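13th December

Ceto van, sliding door and the shudder on second gear

Started on the rear passenger side since that is what Mirjana Vukčević complained about first. The door closes by hand fine. On the motor it stops a hand's width short, waits, and goes back open. Did it eight times in a row with the engine off and the same with the engine running, so low voltage is out.

Pulled the lower trim and had a look at the center roller. Flat spot on it, and the track has old grease in it that has gone like putty. Scraped the track with a plastic wedge, wiped it down with solvent, put a thin coat of white lithium on. Door went further but still reversed. The roller will have to be replaced. Vetska lists it as a full hinge assembly only, at 66 dollars. Umitz used to sell the roller by itself. I will call them before ordering.

For whoever does the other side: the trim clips on this van are the gray ones and they snap if you pull from the bottom. Start from the back edge. I broke two and there are more in the drawer under the brake lathe.

Relearn procedure for the door after the track was cleaned: battery off, door fully closed by hand, battery on, then hold the inside switch until it has gone all the way open and all the way shut. It would not complete the close, so the relearn is not stored. Needs doing again with the new roller. 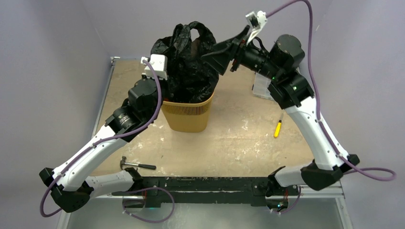 The shudder next. Took it out on the river road with the scan tool plugged in. Nothing when the transmission is cold. Once warm it shakes at 35 mph on light throttle, goes away if you lift or if you press harder. No codes, nothing pending. Torque converter clutch is coming on right when the shake starts, and when I kept my left foot lightly on the brake pedal to drop the clutch out, the shake stopped. So I am fairly sure it is the converter clutch and not a mount or an axle. I checked the mounts anyway. The front one has a small crack in the rubber but does not move much with the engine loaded against the brake.

Fluid is dark but does not smell burned. Her folder has a receipt from Milošević for a fluid change in August, which does not fit with the color. It could be that they only did a drain from the pan, and that leaves a lot of the old fluid in the converter. Receipt does not say what fluid went in. I will call them and ask. If it was a universal fluid that could explain the shudder by itself.

Plan is two drain and fills with the correct fluid, with a drive in between, and then see. If it still shakes after that we talk about a converter — I don't want to quote her for one yet on a van this age.

Other things seen while it was up:

Left rear tire at 32 psi, the rest at 35. No nail found. Set it even and marked the valve cap with paint.
Rear wiper arm loose on the spline, tightened.
Third row latch on the left takes two tries. Sprayed it, no change.
Heat shield over the middle muffler rattles. Put a band clamp on it and the rattle is gone at idle. Did not hear it on the road either.

Told Mirjana on the phone that the door is safe to use by hand and that the motor should stay switched off at the overhead button. She wants the van back for the weekend and will bring it in again when the parts are here. She also asked if it is worth keeping. I said the body is good and the engine pulls well, and that I would answer properly after the fluid.

To do: Umitz for the roller, Milošević for the fluid type, order fluid and a pan gasket. New drain plug washers too, we are out.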